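Kapitel 6
Ordnen, Kennzeichnen, Aufbewahren: Grundlagen der Lagerhaltung im Kleinbetrieb

Lernziele
Nach der Bearbeitung dieses Kapitels können Sie
- die Begriffe Lagerplatz, Lagereinheit und Lagerhilfsmittel voneinander abgrenzen,
- eine einfache Platzkennzeichnung entwerfen,
- den Meldebestand eines Artikels berechnen.

6.1 Einführung

Die Lagerhaltung verbindet Beschaffung und Verbrauch. In Kleinbetrieben wird sie häufig neben anderen Aufgaben erledigt, und die Kosten ungeordneter Bestände bleiben deshalb lange unbemerkt. Sie entstehen durch Suchzeiten, Doppelbestellungen und überalterte Ware. Das Kapitel greift wiederholt auf den Musterbetrieb Baird zurück, eine Werkstatt für Haushaltswaren in Floststead mit 257 geführten Artikeln und einem einzigen Lagerraum.

Als Lagerplatz gilt jede eindeutig bezeichnete Stelle, an der Ware abgelegt oder aufgehängt wird. Die Lagereinheit ist die Menge, in der ein Artikel geführt wird - einzeln, paarweise oder im Gebinde. Zu den Lagerhilfsmitteln zählen alle Behälter, Ständer und Träger, die selbst nicht verkauft werden.
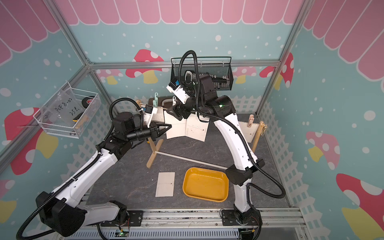 Abb. 6.1: Hängende Aufbewahrung: weiße Karten an einem Holzständer, dazu ein Netzkorb.

Die hängende Aufbewahrung hält die Arbeitsfläche frei und eignet sich für leichte Gegenstände. Die Tragfähigkeit der Aufhängung ist im Lagerplan zu vermerken.

6.2 Kennzeichnung der Lagerplätze

Eine brauchbare Platznummer nennt Raum, Regal und Fach in stets gleicher Reihenfolge. Der Betrieb Baird verwendet hierfür das Verfahren nach Hutley, bei dem jede Nummer aus 3 Stellen besteht. Änderungen werden jeweils im April eingetragen; bis dahin gilt der bestehende Plan unverändert. 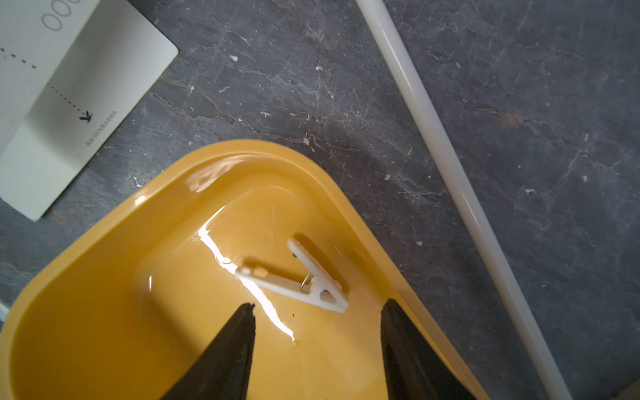

Kleinteile stellen an die Lagerhaltung besondere Anforderungen. Sie sind einzeln von geringem Wert, werden jedoch in großer Zahl bewegt und leicht verlegt. Flache Schalen haben sich für die Bereitstellung am Arbeitsplatz bewährt, tiefere Kästen für den Vorrat. Eine weiße Wäscheklammer hebt sich von einem gelben Schalenboden deutlich ab, und der erhöhte Rand begrenzt die Ablage nach außen. Bei der Auswahl der Behälter ist daher neben dem Volumen auch die Farbe zu berücksichtigen.

6.3 Meldebestand

Der Meldebestand bezeichnet die Menge, bei deren Erreichen nachbestellt wird. Er ergibt sich aus dem Tagesverbrauch, multipliziert mit der Lieferzeit in Tagen, zuzüglich des Mindestbestands. Bezieht der Betrieb einen Artikel beim Großhändler Flonerel mit einer Lieferzeit von 6 Tagen und beträgt der Mindestbestand 50 Stück, so führt ein Tagesverbrauch von 3 Stück zu einem Meldebestand von 68 Stück. Die Berechnung setzt einen gleichmäßigen Verbrauch voraus; saisonale Schwankungen werden im folgenden Abschnitt behandelt.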